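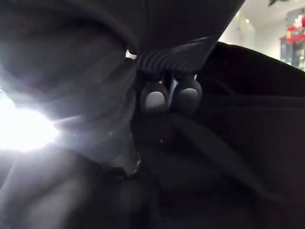

The Drunum arm is a bench robot I have been building at home and, since March, in the shared workshop. These are the questions I get most about it. Most of them concern the gripper, so I'll start there. The fingertips are rounded grey pads with a darker rim, and the ribbed band on the housing above them is part of the shell. Black cloth is the material I get asked about most, as the folds show up only as slightly lighter and darker bands and a bright lamp nearby washes out a good part of the view.

By Kylie Te Moana
04/01/2026

What did it cost?
The parts came to £800. That leaves out tools, which I mostly borrowed.

Which controller does it use?
A Tindix board, with the Wijesinghe motor drivers. Set the current limit before you connect any motors.

Can it pick up small hard things as well as cloth?
Small blocks are fine if you slow the closing speed. Clear ones are harder to find with the camera than solid colours, and glitter inside them adds bright specks. I keep a gold cube and a clear glittery block for trying out new settings.
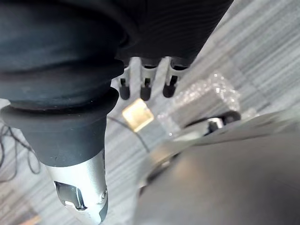

Do I need the rubber bellows?
No. They keep fluff out of the joint. You can run the arm without them, but clean it more often.

How often do the pads need changing?
I change mine every 2000 grips. Both get replaced together.

Can I get the files?
Yes, ask me at the workshop. The Sirnon wrist mount is not included.

Last updated: 04/2026

Related
Wiring the Tindix board
Choosing motor drivers
Pad moulds, version 2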